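Towns should stop making landlords furnish their rental rooms. Skerkley has had such a rule since September, and I think it does more harm than good. A bed costs 300 dollars or so to replace, and the rent goes up to match.
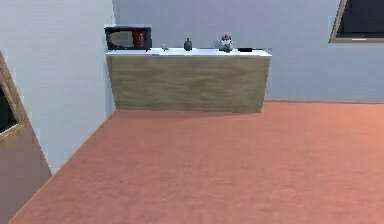 Most tenants I know own a bed already - they end up paying to store it.

Gorazd Popescu says the rule protects new arrivals. I see his point, but a voucher would do that better. People make a room theirs with little. A small potted plant by the back wall is a start, and no rule had to ask for it. 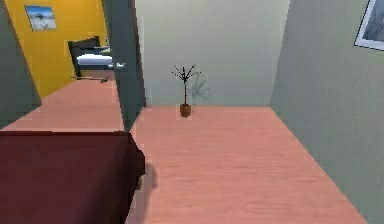
Rent is what the town should be looking at. My own went up 47 dollars the month the rule came in. Give me a pale wall, a plain floor and one potted plant, and let me bring the rest.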